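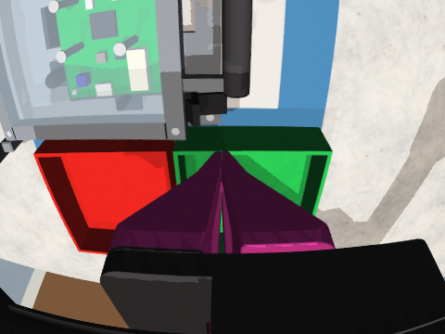 Field Trips

Open day at the Leiva paper mill

Leiva opens to the public twice a year, and I finally made the November one. The mill is 25 minutes from the station by local bus. Get off at the stop after the bridge, because the stop named for the mill is at the delivery gate and you can't get in that way.

Tours go in groups of 19 and you pick up a time slot at the gatehouse. I got there at 9:30 and was given the 10:10. Admission is free. Coffee is not, and the machine only takes coins.

Our guide was Nuria Cantero, who worked in the finishing room before she moved to the office. She started us in the rag store. Most of what Leiva makes now is cotton paper for printmakers and bookbinders, and the raw material comes in as bales of offcuts from shirt factories. Buttons and thread with any polyester in it have to come out by hand. A man at the sorting table let us try. I missed a piece of elastic that he found in a couple of seconds.

The beater room is the loudest part of the visit and ear plugs are handed out at the door. There are two beaters. The older one, an iron tub with a wooden cover, is used for the heavy watercolor sheets, and a full load takes most of a shift to break down. Cantero said the length of the beating matters more to the finished sheet than anything done later. You can feel this in the samples on the wall outside: the short-beaten paper is soft, almost like blotter, and the long-beaten one rattles when you shake it. 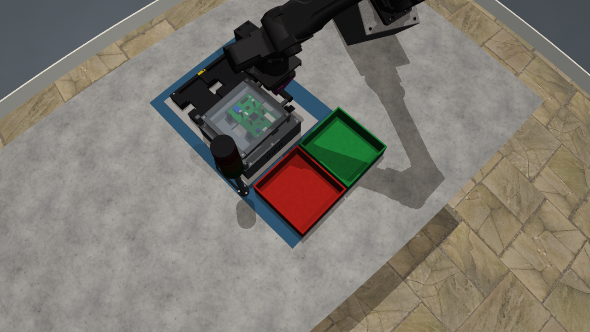 After that came the vats. Emiliano Sepúlveda was making sheets by hand, one every 50 seconds or so when he wasn't answering questions. He dips the mold, lifts it level, gives it a short shake each way and passes it over for couching onto felt. Visitors over twelve could make one small sheet each. Mine was thick on one side. They press it and mail it to you if you leave an address, and it came nine days later.

The drying loft is up two flights of steep stairs with no elevator. Sheets hang over cords in bunches of four or five, and the shutters are opened or closed depending on the weather. It was cold up there, so keep your coat on.

The shop is at the end, in the old stable. Seconds are sold by weight and are the best buy. I got a bundle of cream laid paper with slightly torn corners and two pads of the heavy stuff. They also carry linen thread and a bookbinding kit by Ondotus, which I left alone at that price.

Parking is limited. The last tour starts at 3:00, and the bus back runs once an hour until 6:00.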